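Why Do Things Stick Together? (And Why Do They Stop?)

Push two toy bricks together and they stay put. Pull, and they come apart. Easy. You have probably done this so many times that you've never wondered why the bricks don't just fall off each other like a pair of sulking magnets.

The answer is a force called friction. Friction is what happens when two surfaces rub against each other and neither one wants to give way. It's a bit like two people meeting in a very narrow hallway.

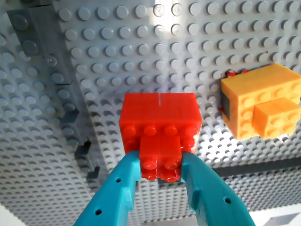
Rows and rows of studs, each one ready to grip.

The bumps on top of a brick are called studs. The hollow part underneath is made to be a tiny bit too small for them. When you press down, the plastic bends by less than the thickness of a hair, then tries to spring back to its old shape. It can't, because there's a stud in the way. So it squeezes. Squeezing makes friction, and friction holds your castle up until your little brother comes in.

Engineers have a splendid name for this. They call it an interference fit. It sounds like something a goalie would complain about.

Bricks are not the only things that do it. The cap on a marker works the same way, and so does the cork in a bottle. The wheels of many trains are pushed onto their axles with a huge press and held there by the squeeze alone. Think about that next time you're eating a sandwich in the dining car. Or don't.

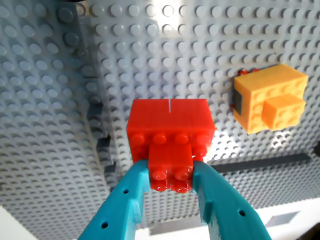
Now, how hard does something have to squeeze? That depends on the job. Too loose, and the parts drop off. Too tight, and you'll be using your teeth, and then the dentist will want a word with you. The people who make things that snap together have to aim for the narrow space in between, and they have to hit it every single time.

Want to try it? Find a paper cup and a second cup just like it. Push one inside the other and lift. Now wrap one strip of tape around the inside cup and try again. Add more strips, one by one. Sooner or later the cups will refuse to let go. Congratulations, you have made an interference fit, and wasted a lot of tape.
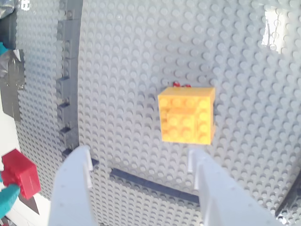

By the Illwood Science Page for Kids
Reading time: longer if you stop for a snack

Squeezing isn't the only way to hold on. Glue fills in the little dips on a surface and hardens there. Hook-and-loop straps, like the ones on sneakers, use hundreds of small hooks to catch hundreds of small loops, and make that wonderful ripping noise during quiet reading. A screw is really a ramp wrapped around a stick.

The nice thing about friction is that you can undo it. Wiggle a brick from one corner and you only fight a few studs at a time. Pull it straight up and you fight them all at once, and they've had more practice than you.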